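Besuch bei Lirnik: Wie eine Zelle mit zwei Armen gepflegt wird

Im August war unsere Gruppe bei Lirnik zu Gast. Angekündigt war ein Rundgang durch alle Labore, den größten Teil des Vormittags haben wir dann an einer einzigen Zelle verbracht. Sie heißt intern Tejada, zwei Arme auf einem gemeinsamen Tisch, und sortiert Spielbausteine. Geführt hat uns Emiliano Sepúlveda, der die Zelle aufgebaut hat und sie bis heute betreut.

Der Rahmen besteht aus Aluminiumprofilen. Beide Arme sitzen mit ihren Grundplatten auf der vorderen Schiene. Sepúlveda löst beim Umbau zuerst die Schrauben der Platte und nimmt den Arm samt Platte ab, die Gelenke fasst er dabei nicht an. Nach dem Wiedereinbau wird der Abstand der beiden Platten neu gemessen. In der jetzigen Einstellung beträgt er 285 Millimeter, der Wert steht auch im Zellenbuch.

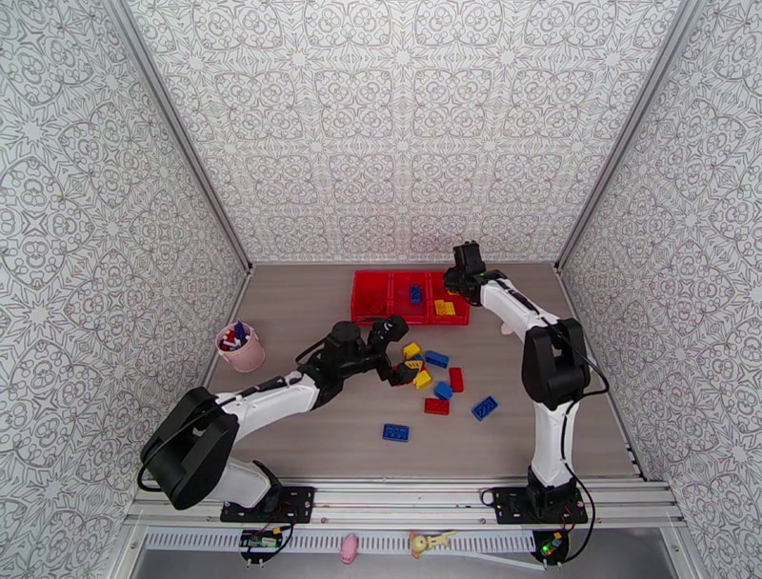 Das Zellenbuch ist ein einfaches Heft im Format A5. Eingetragen werden Umbauten, getauschte Teile und der Stand des Zykluszählers. Nach je 1000 Griffen werden die Kabel am Handgelenk kontrolliert, nach 2000 kommen die Schraubverbindungen der Greifer dazu. Die Kabelschlaufe muss so lang sein, dass sie bei voller Drehung nicht spannt, darf aber auch nicht auf dem Tisch schleifen. Zu kurz verlegte Kabel waren laut Sepúlveda im ersten Betriebsjahr die häufigste Ursache für Ausfälle. Inzwischen legt er die Schlaufe bei ausgestrecktem Arm fest, fährt einmal alle Endlagen ab und zieht erst dann die Binder an.

Vor jedem Lauf gibt es eine kurze Sichtprüfung. Dazu gehören die Anzeigen am Arm, der Sitz der Kabel und die Lage der Sortierschale. Steht die Schale falsch, landen Steine auf der Trennwand. Markierungen auf der Tischplatte hat man ausprobiert und wieder entfernt – sie störten die Bilderkennung. Jetzt wird die Schale mit einer Lehre ausgerichtet, die sonst im Schrank der Werkstatt liegt.

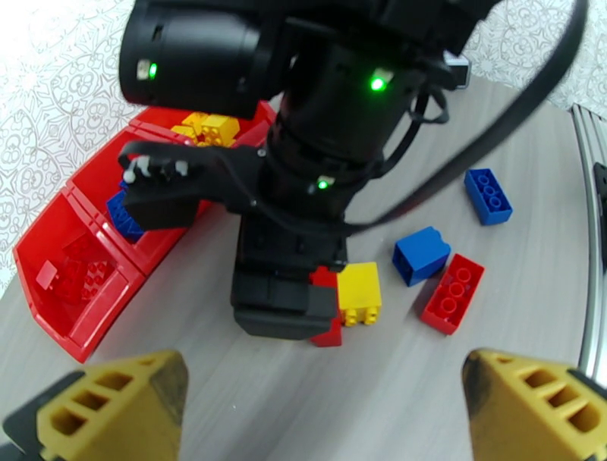
Zelle Tejada: Arm über dem Tisch, links die rote Sortierschale.

Die Steuerung läuft mit einer Software namens Trostar, die das Haus selbst schreibt. Nach einem Fingerwechsel verlangt sie eine neue Nullfahrt, vorher nimmt sie keinen Auftrag an. Die Finger bezieht Lirnik von der Firma Cliton, immer paarweise. Einzeln getauscht wird nicht, auch wenn nur eine Seite abgenutzt ist, denn dann stimmt die Mitte nicht mehr.

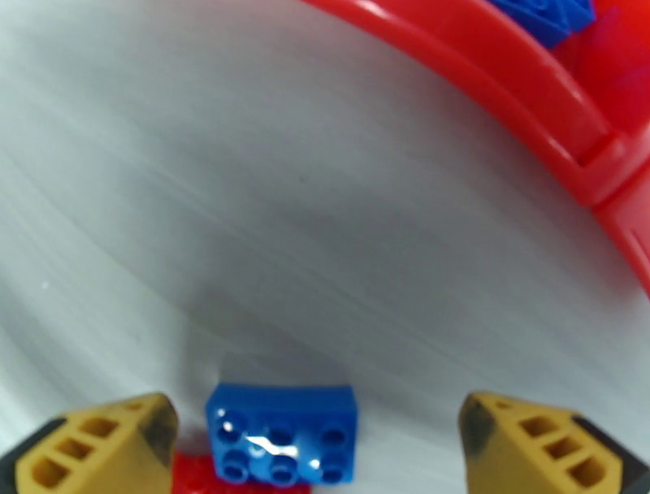

Für den Fingertausch plant Sepúlveda eine Viertelstunde ein, die Nullfahrt eingerechnet. Entscheidend ist der Zustand der Greifflächen. An den gelben Fingern sind die dunklen Beläge auf den Innenseiten fleckig, und solche Stellen sieht er sich vor jedem Lauf an. Gereinigt wird mit einem fusselfreien Tuch und wenig Alkohol. Löst sich der Belag am Rand, kommt das Paar weg. Auf die Frage, ob man nicht neu bekleben könne, sagte er, das habe er zweimal versucht und beide Male bereut.

Zum Schluss ging es noch um Ersatzteile. Auf Lager liegen 2 Paar Finger, ein Kabelsatz und eine Grundplatte. Einen ganzen Arm hält man nicht vor. Die übrigen Labore haben wir nur noch im Durchgehen gesehen, um halb eins war der Rundgang zu Ende. Wer die Vorlage für das Zellenbuch haben möchte, kann sich bei mir melden, wir dürfen sie weitergeben.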